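Is the Flurkby hand-held gripper kit worth it for a small club?

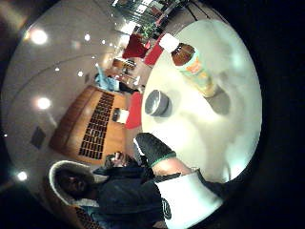
Posted by mamham_tinkerer, August 2019

Hello all! We meet twice a month, a handful of grown-ups who like building things, and we've been going back and forth on the Flurkby kit - the one you hold in your hand and use to pick things up, so the recordings can teach an arm later on. The starter set is $593, which is a lot for us. We'd be doing simple tabletop jobs, bottles and small round things mostly. Has anyone lived with one for a while? And do we need the Ferraro software plan too, or can that wait?

ferraro_fan_11

I've had mine since December and I'm very fond of it, so take this with a grain of salt! The grip is comfortable and the battery gets me through an afternoon. Plan on over 200 recordings of each job before the arm does anything sensible with it. We tried to get by with 100 and it kept fumbling the pickup, poor thing. One tip - watch out for shiny white tables. Glare washes out labels and pale objects, and a plain cloth helped us a great deal. I'd skip the software plan for the first few months, you can always add it once you know you're going to stick with it.

slowgears

too expensive. look at the Randov one, used

patient_soldering

The Randov is fine but spare fingers are hard to find, and you will want spare fingers. Ask Flurkby whether they still do the club discount. They gave us 11 percent off when we wrote in, and the lady on the phone was lovely about it.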